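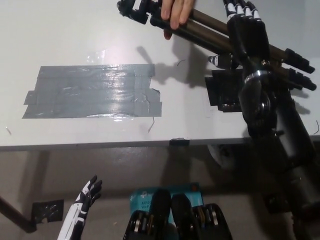

## Reading at funerals – does the eulogy have to be nice?

**gutov_north** – 2018-05-02

My uncle Arnulfo Sánchez died in January and the memorial is finally coming up. The minister wants three people to speak and says we should "share what he taught us." I've been to 20 of these and everyone who dies was apparently patient and generous. He wasn't either. He drove a bread truck in Skaneck, fell out with both brothers and sang well. Why can't I say that? 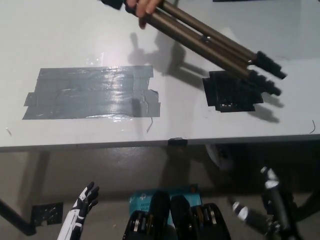 I'm not out to settle scores. I just don't believe his widow will recognise the man in the draft my cousin sent me.

**henao_mum**

You can say it, but not from the pulpit. Ask whoever's leading the service how long you've got. Ours allowed two speakers and cut the second one short.

**lokum**

> You can say it, but not from the pulpit.

Says who? I've heard a priest call a man stubborn as a post at his own funeral Mass and the family laughed. Depends on the parish.

**henao_mum**

Depends on the family, more like. Were the brothers sitting there?

**lokum**

No idea. Fair point, I suppose.
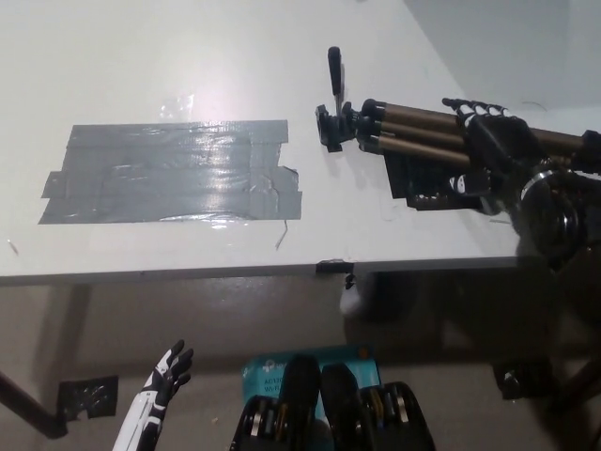
**tallboy_reader**

I'm doubtful about the whole lessons business. Most people teach us things by accident, and a list of virtues could be read over anyone. Tell one story and sit down. If someone in the family wants it recorded, a phone on a folded-up tripod does no good, so get the legs out and the thing standing before people come in. And leave the brothers out of it.

**gutov_north**

One story I can do. Leaving the brothers out I'm less sure of, as one of them is paying for the lunch.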